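Shop Corner > Rangel Produce Stand > Setting up and filling

4. Stocking the stand and shopping from it

Your Rangel stand is built and standing on its feet, so now comes the fun part – filling it! This section covers the two cabinets, the basket and the play food from the Wundden range. Set aside 30 minutes for your first go, and do let the children choose what goes where (they will anyway).

Before you start

Check that the upper and lower cabinets meet squarely and that all the screws from section 3 are tight. The stand is 1195 mm wide and needs a clear strip of floor in front of it, wide enough for a shopper and a basket.

CAUTION: Do not let anyone climb or sit on the lower cabinet. Keep each shelf load under 30 kg.

Filling the shelves

1. Wipe both cabinets with a dry cloth. Go along the grooves on the fronts, where sawdust likes to hide.

2. Put the heavy items in the lower cabinet first: squashes, cabbages, cauliflowers, melons.

3. Fill the upper cabinet with the lighter things. Peppers and lemons look marvellous up here, and a good mix of colours makes the whole stand sing.

4. Leave a hand's width free at the front edge so that things can be lifted out without an avalanche.

Note: Valtex shelf liners (255 mm deep) stop round fruit rolling about. They are sold separately and can be trimmed with kitchen scissors.

Using the basket

5. Raise the handle fully before you lift the basket.

6. Place the basket on the floor close to the stand, with its long side facing you.
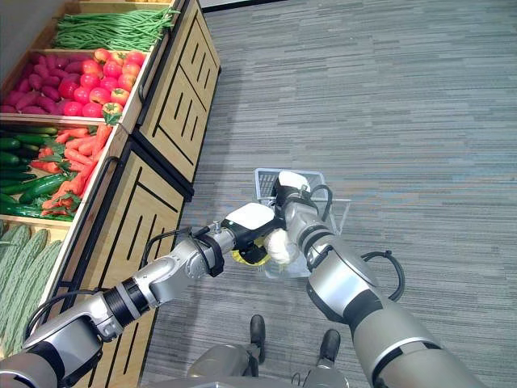
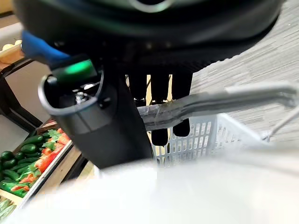
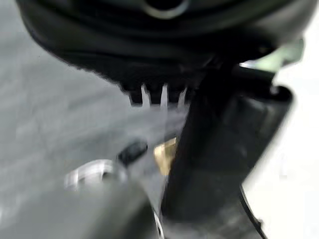 Big vegetables always go in first, and they go in low. Bring each one right over the basket before letting go, and keep the raised handle to one side so that it doesn't catch. A large, lumpy piece like the white and yellow one held up by the wooden cabinets in the first picture wants the floor of the basket to itself, with the small stuff tucked round it afterwards. Two hands are best for anything that size!

7. Add the medium items next, then soft or leafy ones on top.

8. Stop when the basket is full to just below the rim. If you can't see the rim, take something out – a second trip is half the game.

CAUTION: Keep fingers clear of the handle joints when folding the handle down.

Putting everything back

9. Empty the basket from the top, one item at a time, and return each piece to its shelf.

10. Wash the basket in warm soapy water when it needs it and let it dry before the next shop. The mesh sides trap crumbs, so use a soft brush.

Note: Spare baskets and handles can be ordered from Vavton parts. Have your stand's model name ready. Section 5 covers price labels and the chalk sign, and it's a lovely one to do together.

We use cookies to remember your language and the manuals you have viewed. Accept | Manage settings

© Rangel. Contact us | Back to top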